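그리퍼로 얇은 카드지갑 가장자리 잡기

저는 공동 작업실에서 작은 로봇 팔을 조립하고 있습니다. 팔은 Pistix 키트이고, 손가락 부품은 직접 깎았습니다. 지난 글에서 배선을 끝냈으니 오늘은 얇은 물건을 잡는 연습을 합니다. 한국어가 모국어가 아니라서 표현이 어색하면 댓글로 알려 주십시오.

준비물
카드지갑 한 개, 손목 카메라, 평평한 받침. 닫힘 힘은 처음에 14로 설정합니다(제 컨트롤러는 최대 80입니다).

1단계. 손가락을 가장자리에 맞추기

지갑의 긴 변이 손가락 방향과 나란하게 되도록 손목을 돌립니다. 그 다음에 두 손가락 사이에 가장자리만 들어오게 천천히 내립니다. 안에 있는 카드까지 같이 물면 힘이 많이 필요하고 표지에 자국이 남습니다. 저는 빨간 표지의 왼쪽 변을 선택했습니다. 검은 대리석 무늬 위에서는 빨간색이 카메라에 잘 보여서 편합니다.

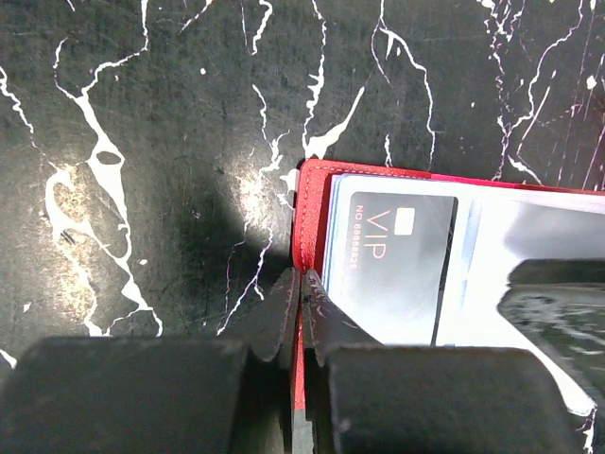

2단계. 닫힘 힘 조절하기

힘을 한 칸씩 올리고, 올릴 때마다 손목 카메라 화면을 확인합니다. 좋은 상태는 다음과 같습니다.
- 표지가 두 손가락 사이에 좁은 띠처럼 끼어 있다.
- 손가락 끝이 양쪽에서 표지에 닿는다.
- 투명 속지는 손가락 끝에 물리지 않았다.

표지가 접히면 힘을 두 칸 내리고 1단계부터 다시 하십시오. 화면에서 VIP 글자가 옆으로 누워 보여도 카메라를 다시 달 필요는 없습니다. 저는 소프트웨어에서도 회전을 하지 않습니다.

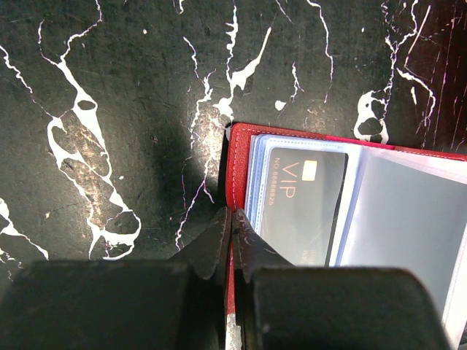 3단계. 위치 저장하기

잡은 상태에서 관절 값을 저장합니다. 이름은 짧은 영어로 쓰는 것이 좋습니다. 한글 이름은 제 버전에서 파일이 열리지 않았습니다. 들어 올리는 동작은 속도를 제일 낮게 하고 시작하십시오.

손가락 도면은 Stelios Karras 씨의 도면을 조금 고친 것입니다. 필요하신 분은 댓글에 메일 주소를 남겨 주시면 보내 드리겠습니다.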